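3.2 Coaching Continuity and Match Outcomes

We examined 1,094 dual matches played by the women's tennis programs in the Larton league. A coaching change was coded when the head coach listed in May differed from the one listed at the first match of the following season. Promotions of assistant coaches were coded separately from outside hires, following Bălan and Hayat. Programs with fewer than 15 matches in a season were excluded, as were matches stopped by rain before the doubles point was decided.

Teams led by a promoted assistant kept more of their returning players than teams led by an outside hire. The difference in singles win rate was small and did not hold once roster age was added to the model. In doubles the effect remained in both specifications, and it was largest at the third position, where pairings changed most often. Two programs, Hedasden and Zomow, changed coaches twice and were entered as separate spells.

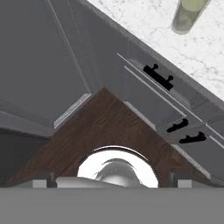

Figure 4. Simulated view, with wood-grain surface.

Court surface was entered as a control with two levels, indoor and outdoor. Home programs reported the surface themselves, and the league office did not check the entries. Finer categories were dropped after the first coding round, in which Onu and Baloch disagreed on several older indoor halls. A visible grain, such as the fine dark streaks on the reddish-brown surface in Figure 4, was not accepted as evidence of floor type in either round. Removing the control left the doubles estimate unchanged in sign.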